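Gripper won't release terry cloth, arm pulled the whole fixture

Forum index > Arms and grippers > Faults and safety

Started by haiyan_d

haiyan_d
Posts: 40

Looking for ideas on a fault we've had twice now. Second time it did some damage, so the cell is off until I understand it.

Setup: six-axis tabletop arm, two printed fingers with the open lattice pattern, soft dark pads on the faces. The job is picking up light terry and fleece cloths, one at a time, and laying them on a rack. Controller is a Ukix, second generation. The gripper is position controlled with a current limit on the close. There's a camera at the wrist, and we decide "cloth released" from that picture plus the finger position.

What happened on Monday: arm picked a cloth, moved to the rack, commanded open. Fingers reported open. Release check said clear. Arm retracted at full speed with the cloth still hanging from one finger. The other end of the cloth had gone around the rack post. The arm dragged the rack 30 cm along the bench before the following error limit tripped. Rack bent, one finger cracked at the root. No one was inside the line, but Chunhua was standing closer than I would like.

The first time, back in September, the cloth just fell on the floor on the way back and we wrote it off as a bad pick.

Logs show nothing strange up to the retract. Open command, position reached in normal time, current low. So what do I look at?

clilliletti
Posts: 500

Do you have a wrist view from a normal pick? Any cloth of the same sort will do. I want to know what your release check has to work with.

haiyan_d

This one is from the same program with a blue cloth.

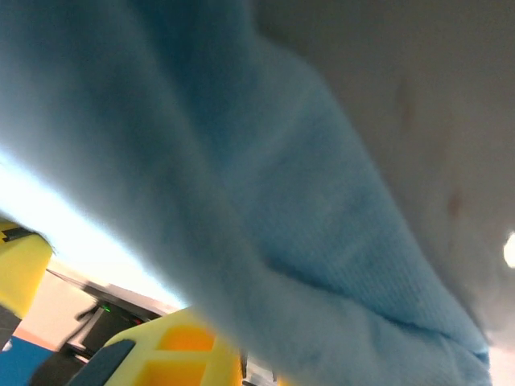

Wrist camera, finger up under the lower fold of the cloth.

The release check looks at the middle third of the picture for cloth color and texture. Under a threshold, it says clear.

clilliletti

Okay. Two things from me.

First, look how blown out the lower left is. The cloth goes nearly white there along the edge. If your check relies on color, a strip of cloth in that light isn't going to count as cloth. You could have a corner hanging right there and the check would pass.

Second, those recesses in the finger. Terry is all loops. A printed edge on a cutout is a row of little hooks unless somebody has cleaned it up. With a smooth woven cloth you'd never notice.

My bet is the cloth snagged on the lattice, the fingers opened fine, and the camera check was blind to it. Your logs fit that.

qt_bench
Posts: 212

I'd go the other way on the finger. We've run the same style of finger on towels for a long time and the lattice has never been what held on. What held on for us was the seam between the pad and the finger. The pad glue lets go at the edge, you get a thin lip, and the loops go under it. It looks fine until you run a fingernail down it.

Check the pad edges before you go redesigning anything.

haiyan_d

Pads are about due for changing anyway. I'll look tomorrow. The broken finger is in a bag with the pad still on, so that one at least is untouched.

haoran.deng
Posts: 1,904

Can I ask the boring question. Why was it retracting at full speed from a rack, with a flexible load, on the strength of one software check?

Snag or glue or whatever, cloth is going to catch on something one day. The cause of the bent rack was the speed and the following error limit. If it had pulled away slowly for the first few centimeters with a tight force limit, you'd have had a stopped arm and a cloth hanging off a finger. That's a nuisance and you'd have reset it and moved on.

And "standing closer than I would like" needs its own line in your write-up. What is the separation? Tape on the floor? Light curtain?

haiyan_d

Tape on the floor. The arm is a small one and the risk assessment was done for free space motion with a light payload. It didn't consider the arm pulling furniture. That part is on me.

haoran.deng

Then I'd stop there until that's redone. The assessment has to cover anything the arm can hook and drag. A rack at the end of a cloth can tip off a bench, and it lands a lot further out than the arm reaches.

qt_bench

Agree with Haoran on the speed. Disagree that the cause doesn't matter. If it snags one pick in 500 and you go slow and stop every time, fine, you're safe. You also have a cell that stops and waits for a person, and a person who gets used to reaching in and pulling the cloth off. That's how people get hurt on small arms. Fix both.

haoran.deng

I didn't say don't fix it. I said do the speed first.

qt_bench

You said "snag or glue or whatever."

haoran.deng

Fair.

lingyun_tan
Posts: 88

Has anyone asked about the current limit on the close? If it is set high, the pads bite into the pile and the cloth stays stuck to one side when it opens. I've seen it with fleece. There's no snag at all, the fibers are just pressed into a soft pad and the cloth weighs next to nothing, so it doesn't fall off by itself. Static makes it worse in dry weather.

What are you closing at?

haiyan_d

40 percent of max. It was 30 until somebody complained about dropped picks. I'd have to look up when that changed.

lingyun_tan

Look it up. If it changed before the first event you have something.

clilliletti

A cloth stuck to a pad by friction would peel off once it went tight around the post. It wouldn't drag a rack and crack a finger. Something was mechanically hooked.

lingyun_tan

By then, yes. I'm talking about why it was still on the finger when the arm left. It could stick first and hook second. Once there's tension on it, the loops will find any edge you give them.

haiyan_d
(next day)

Went through it with Chunhua this morning. Findings so far, in the order we did them.

Pad edges: the broken finger has a lifted lip on the lower part of the pad, long enough to slide a business card under. There are fibers caught behind it. The other finger is still bonded all the way. So qt_bench gets that one.

Lattice: a few fibers in there too, on the corners of two of the cutouts. They came out with tweezers and no effort. The ones behind the pad had to be cut.

Close current: changed from 30 to 40 percent the week before the first event. There is no note in the change log, only the new value in the backup. I've put a note in now.

Release check: we hung a cloth corner by hand in the bright area, arm powered down, and ran the check on the live picture. It said clear 7 times out of 7. We moved the corner to the middle and it was detected every time. We closed the blind and tried the bright side again, and it was detected on most tries but not all.

So I have a pad that can catch, a grip force that makes it more likely, and a check that can't see it in daylight. I don't know which one did it on the day and I doubt I can prove it.

clilliletti

I'll take half a point for the lighting.

On the check, don't try to fix that with a threshold. If the pixels are saturated there's nothing in them. Either drop the exposure for the release picture or treat saturated areas as "unknown" and don't let unknown pass as clear. The second is easy and you want it whatever you do about the light.

haiyan_d

The unknown idea makes sense to me. At present anything that isn't cloth counts as background.

haoran.deng

That default was the wrong way round. Absence of evidence shouldn't release a full speed move.

Would also add a weight check if your arm gives you joint torques. Probably too noisy for one cloth though.

lingyun_tan

Too noisy on anything that size. I tried it on ours. The cable going to the wrist pulls harder than the cloth does.

What does work is a small shake. Open, move back slowly a short way, rotate the wrist a few degrees each way, then take the picture. If it's only pressed on, it drops. If it's hooked, it swings, and two pictures will show that much better than one.

qt_bench

Shake is good but do it away from the rack post, or you'll wrap the thing yourself.

For the pads, we stopped gluing flat pads on. The pad sits in a shallow pocket now so the edge is below the face of the finger and there's no lip to lift. We still check them every Monday with a strip of terry: drag it down the face both ways, and if it catches, change the pad. Takes a minute.

chunhua_c
Posts: 3

I was the one standing there. For the record I was behind the tape. The rack came toward me and stopped a little short of the bench edge. I had my hand on the stop and didn't press it in time, the controller tripped first. I don't think anyone should count the button as protection for something that fast.

haoran.deng

Thanks for posting that. And no, it shouldn't be counted. Is the rack fastened down?

chunhua_c

It was not. It will be. We also want the post moved to the far side so there is nothing for a cloth to go around on the way out.

haoran.deng

If you bolt it down, lower the force limit at the same time. A loose rack moves. A bolted one doesn't, and then the load all goes into the finger, and a broken finger becomes a flying piece of plastic.

haiyan_d

Good point, I had those as separate jobs. They'll go in together.

Plan as it stands:

Cell stays locked off until the assessment is redone with dragging and thrown parts in it.
First part of the retract at slow speed with a low force limit, full speed only after the release check passes.
Saturated areas count as unknown, and unknown means stop.
Slow shake clear of the rack before the picture.
Close current back to 30 percent. If picks get dropped, they get dropped.
New fingers with pocketed pads, cutout edges sanded, terry strip test weekly.
Rack bolted, post moved.
Blind stays down until the exposure is sorted.

The guard is still open. Tape isn't enough, but a full cage on that bench means moving two other setups. Has anyone used clear panels on three sides with a switch on the front?

qt_bench

Yes, polycarbonate on three sides and an interlocked front. Make sure the front panel is light enough that people don't prop it open.

lingyun_tan

Can you post again when you've run it with the new pads? I'd like to know if the current makes a difference once the lip is gone. I still think it does.

haiyan_d

Will do. Fingers are printing tonight, panels will take longer.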